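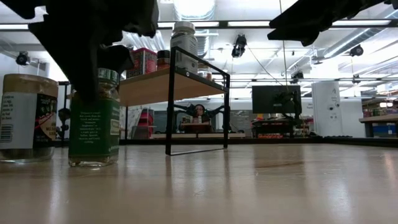
Two-tier riser for spices: worth it or more clutter?

Reading time: 3 min

pluton_pantry
Moved my spices out of the drawer and onto a table with one of those two-tier risers, thin black wire legs and a light wood board on top. Short jars and a box went up on the board, plus the supplement bottle because I forget it otherwise. The tall glass jars don't fit underneath, so they stand next to it. Now I'm wondering if the riser does anything except take up room. How do you all split things between the levels?

cemier35
Tall stuff beside it is fine. I keep daily spices at the front of the table and baking stuff up top. Salt never goes on a shelf, I'd knock it off.

gravyboat298
I'd get rid of it. I had one for three months and all it did was collect things that weren't spices. Vitamins, batteries, a tape measure. A flat tray does the same job and you can carry the whole thing to the stove.

pluton_pantry
A tray puts the short jars behind the tall ones though. That was the problem with the drawer too - I bought cumin twice.

gravyboat298
Then put the short ones in front.

skistberg_kitchen
Not that simple if you have mixed brands. My jars are six different heights. I use a Zwahlen riser and sort by height, tall on the table and short on the board. Alphabetical lasted a week.

cemier35
Sorting by height means you have to remember what everything looks like. My husband can't find a thing that way. We write the name on the lid with a paint marker and it works for the low jars. For anything on the board you read the side label anyway.

tinroof
Question about the supplement bottle. Do you really want that next to the paprika? I'd keep pills and food apart, mostly for when other people cook.

pluton_pantry
It has a big label and a different shape, so I'm not worried about mixing them up. But I see the point if guests are cooking. Might move it.

tinroof
Up to you. Also keep the glass jars out of the sun. Mine sat by a window until June and the paprika went brown.

skistberg_kitchen
Agree on the sun. Don't agree on the bottle, mine has been on the riser for years.

gravyboat298
Still say tray.

pluton_pantry
Keeping the riser for now. I turned it so the long side faces me and I can reach the back row without moving the front one. The bottle is going in the cupboard with the mugs.

Last updated March 8, 2025

Contact | Copyright Cemier Home Boards | Back to top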